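Section 3. Fasteners and Repair Time in Small Household Appliances

The aim of this part of the project was to determine whether the type of fastener used in an appliance affects the time needed to open and reassemble it. The work was carried out in December in the teaching workshop of the Coutinho building. The test group consisted of 13 discarded appliances, mainly kettles, hair dryers and table fans, supplied by the Piria reuse center. The center's log for the year lists 3,478 items received, of which small appliances form the largest group.

Each appliance was opened by two students using the same hand tools. Time was recorded from the first contact with the housing until the main electrical part could be removed. Damage to clips, posts and wiring was noted on a standard sheet. Appliances with glued housings were given a limit of 80 minutes, after which the attempt was ended and recorded as incomplete.
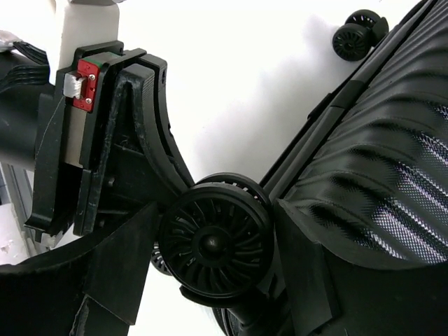

Access to internal parts depended on the fasteners more than on the size of the product. Housings closed with snap clips opened quickly but were often damaged, and most could not be closed again without tape. Screwed housings took longer to open and were reassembled without loss of fit. The same applied to circuit boards. A board held by two exposed screws, one near the top and one near the bottom, as on the small red board shown, can be reached with an ordinary screwdriver, and a plug-in connector allows the wiring to be detached without soldering. Only the Bitex fan in our test group had both features. The Druso kettles used soldered leads throughout.

The results are limited by the small number of appliances and by the fact that their age was not known. Screw heads worn by earlier repairs were not recorded separately, and this should be corrected if the test is repeated. The full timing sheets are given in Appendix B.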